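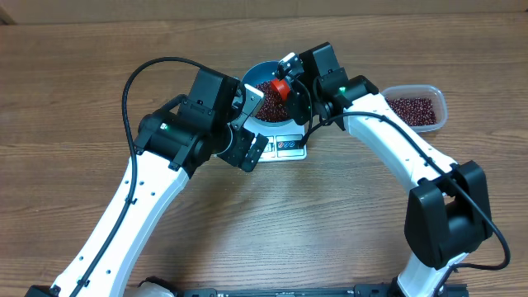

Kitchen scale with a blue bowl of dark red beans on it.

Ticket 159: Kitchen scale readings drift during portioning
Product: Gritine bench scale
Site: Flakstead test kitchen
Opened: July 8, 2024
Status: Closed
Priority: Normal

Problem as reported
The scale reads correctly at power-on. After a few minutes with a load on it, the number starts to creep up. With dried beans in a bowl the display went from 2,000 g to 2,014 g while nothing was being added. Taking the bowl off and putting it back does not bring the reading back to where it started. The display then shows a small leftover value when empty.

The kitchen packs dry goods for the Yeom recipe boxes, so an extra 14 g per batch shows up in the stock figures.

Steps tried by the site before opening the ticket
Replaced the batteries. No change.
Pressed tare with the platform empty. Reading went to zero, then crept again under load.
Moved the scale to a different table. Drift was smaller but still there.

First reply
Please check the following and report back.
1. Is auto-zero on or off? Hold the unit key until the setting shows.
2. Is there anything under the platform? Lift it straight up and look around the four posts.
3. Are all four feet touching the table?
4. Is the scale near a vent, oven or window?

Update from site
Auto-zero was on. Found flour packed around one of the rear posts and brushed it out. One rubber foot was missing, so the scale rocked slightly when pressed on that corner. The first table is next to the proofing cabinet, and the tabletop there gets warm in the afternoon.

Second reply
Sent a set of feet, Prunska part 54. Fit all four, as the old ones will have worn down. Let the scale sit switched on for ten minutes before calibrating. Use the 2,000 g calibration weight and keep the scale on the cooler table. Do not calibrate with a bowl on the platform.

Update from site
New feet fitted and calibration done. Left the weight on for an hour and the display stayed at 2,000 g. Repeated with a bowl of beans, same result. Returns to zero when emptied.

Resolution
Debris under platform, missing foot, warm surface. No fault found in the load cell. Unit was last calibrated in October. Site asked to add a platform cleaning to the weekly list. Reopen this ticket if the drift comes back on the cooler table.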